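31/03/2022, par Latrice Tran

Chez Gasitz, on entre pour un paquet de café et on reste bavarder ! Darlene Cloutier tient la boutique depuis février et range son comptoir chaque matin. « J'adore ce moment, tout retrouve sa place. »

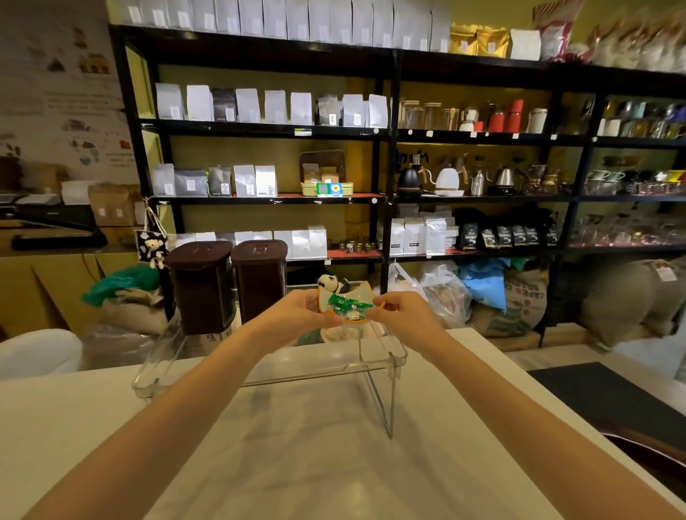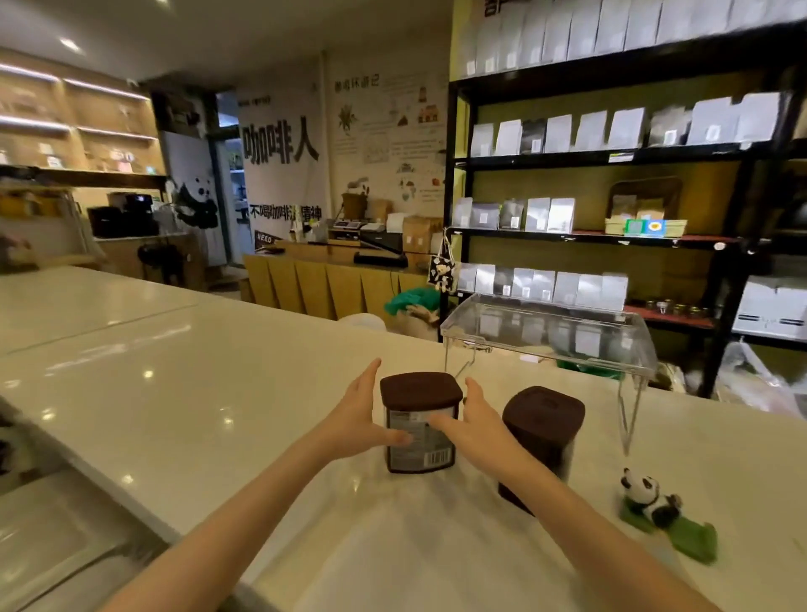
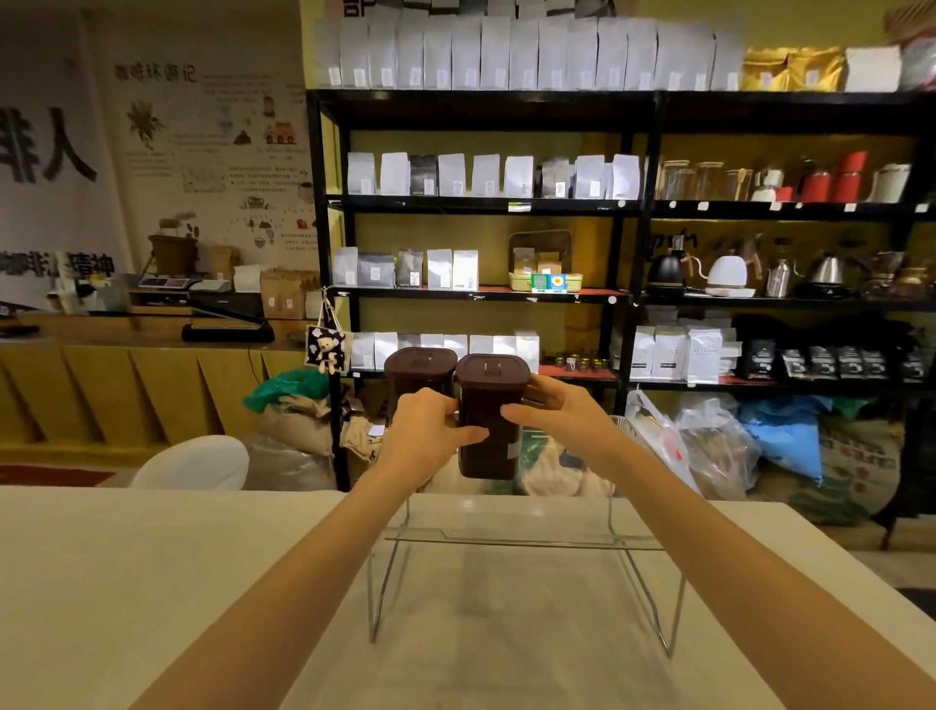
Darlene a d'abord vendu du thé au marché de Prindton. « Le café, j'y suis venue par l'odeur », rit-elle. Elle propose maintenant 60 références, et ses étagères noires, avec leurs longues rangées de sachets blancs, donnent envie de tout goûter. « Demandez-moi, j'ouvre tout ! »

À lire aussi
Ouellet, le torréfacteur voisin
Bien choisir sa bouilloire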